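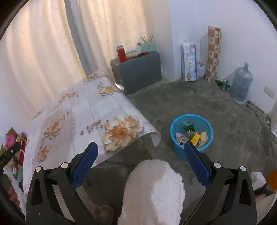
Soft pads or hard pads for a hand-held gripper with wrist camera?

Setiawan
Posted 12/22/24

Hello all. I am comparing two sets of fingers for my hand-held gripper, and I would like advice before I order more. The first set is the linkage type with blue textured pads that lean toward each other when open. The second set is the Pulldale straight jaw with hard plastic tips. The camera and the fisheye lens are the same for both.

With the blue pads I recorded 187 episodes of putting small things into a bucket: cans, wrappers, plastic bottles. The grip is good, but the pads bend, and then the tip is not where my tracking software thinks it is. With the hard tips the position is better, but round things slip out. Which problem is easier to live with?

Benis

I had both in November. Keep the soft ones. A policy can learn a small bend if the bend is always similar, but it can not learn from a can which falls on the floor. Please check the pivot pins also – on my linkage one pin was loose and I blamed the pad for two weeks.

One more thing. Calibrate the opening width again after you change pads. I forgot this and had to throw away 2,854 frames.

Astik

hard tips with a rubber sleeve, works fine for me

Setiawan

Thank you both. One pin on the left side does have some play, so I will tighten it and record seven more episodes with the same objects. Astik, how thick is your sleeve?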